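Vosden Tabletop Scene Library
Simulated workspaces for robot arm training and evaluation

Overview

The Vosden Tabletop Scene Library is a licensed collection of 300 simulated household workspaces for teams that train and test manipulation policies. Each workspace is supplied with room geometry, furniture, objects, collision shapes and lighting, and may be loaded with a single configuration file. The library is intended for research groups, product teams and teaching laboratories that need repeatable conditions before work begins on physical equipment.

Scenes are delivered with an arm already placed and calibrated. Customers may keep the supplied placement, move the base within the marked limits, or substitute an arm model of their own. An external view and a wrist view are provided as standard in every workspace, and both are time-stamped against the same simulation clock.

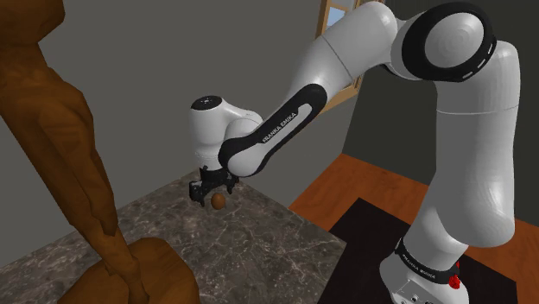
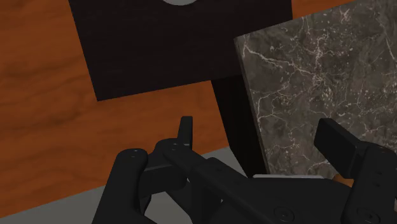 Object scale is handled separately from room scale in the library, and each of the 682 objects carries its own mass, friction and contact settings. Large decorative pieces and small graspable items may therefore share one work surface without a change to the physics step. In the external view, a carved-looking figure stands close to the viewer while the gripper hovers over the countertop beside a small brown egg-shaped object, and a policy trained on such a view must learn to give its attention to the smaller item. The position of any object may be fixed, drawn from a list, or sampled within a region set by the user.

Surface materials are also adjustable. Stone, wood and plain finishes are supplied in several tones, and the pattern on a surface may be changed between episodes without affecting its contact behavior. Users who wish to study sensitivity to texture should hold the random seed constant and vary the material table only.

What is included

Scene files for all 300 workspaces
Object files with separate visual and collision shapes
External and wrist view settings
Reset and scoring scripts
3000 recorded demonstrations
Printed and electronic user guide

Optional items

The Marino task pack adds scripted goals for picking, placing and sorting, with success conditions that may be edited in plain text. The Cisden connector allows recorded episodes to be exported to a customer's existing storage – it is sold per site and requires a current support agreement.

Licensing and support

A standard license covers one organization and up to 1000 simultaneous simulation instances. Teaching licenses are offered at a reduced rate to accredited schools and may not be used for commercial development. Updates are issued each August and are free of charge to license holders for the term of the agreement.

Distribution and technical support are provided by Jinberg. Requests for an evaluation copy should be addressed to Ji-hoon Do, Product Support, and should state the simulator version in use, the arm model and the number of workstations. Evaluation copies contain a limited selection of workspaces and do not include the recorded demonstrations.

Page last revised 5 Jan 2020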